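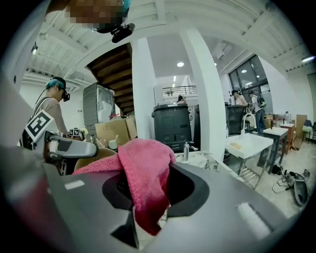 Serpil Aydoğan wrote in after the last issue to ask why we gave the hats two paragraphs and the shoes none, when the shoes were what people at her table talked about all night. She has a point, so the shoes come first this time.

The Gallberg winter dinner is the one evening of the season when the guest list still takes the dress code at its word. The invitation says long gowns and dinner jackets, and that is what came up the steps. The color of the night was dark green. It turned up in velvet, in satin and in one very good crepe column with a high neck and long sleeves, worn with flat gold sandals. Flats under a floor-length gown used to be something guests hid. This year several hems were cut to show them.

Among the men, the patent lace-up is losing ground. Plain black slippers were the usual choice, and a few had embroidered toes. One pair had foxes on them. The trousers have widened a little to match and now break over the shoe, which looks fine standing and less fine on stairs.

Mutum dressed seven of the guests, more than any other house. The label's habit of putting a stiff bow at the back of the waist is still with us. It looks good from behind and makes sitting through a long dinner harder than it needs to be. Two of the wearers had theirs unpinned by dessert. The same dress without the bow, which Mutum also sells, is the better buy.

Niven sent one gown, a black strapless with a detachable cape. The cape did most of the work. With it on, the dress had shape and a bit of drama, and with it off it was a plain tube that needed a necklace it did not get. We would have liked earrings at least.

On jewelry in general, it was a quiet year. There were very few tiaras, as expected for a private dinner, and a lot of brooches. Brooches went on shoulders, on sashes, in hair and in one case on the side of an evening bag. The best was a spray of leaves in old-cut diamonds pinned low on a navy bodice, closer to the waist than the collarbone. It has been seen before at that waist and should be seen again.

Volkan Gökçe asked about prices, as he does most years. The Mutum gown with the bow is listed at 2852 for the long version. Zurkex makes a slipper close to the plain black ones for 200, in sizes for men and women. They run narrow, and the velvet marks if you so much as look at rain.

A few smaller notes. Gloves were back, mostly above the elbow, and mostly taken off before the soup. Hair was down more than up. Capes outnumbered wraps, and the one fur stole in the room was an old one, with the lining showing its age at the corners. Somebody wore a wristwatch over a glove - this was a style once, and it can stay in the past.

Next issue covers the spring christenings, with hats given the space they are due and no more. Letters on coat dresses are welcome, for or against. Readers who still have programs from the December gala are asked to check page two for the name of the milliner, as our copy has a coffee ring over it.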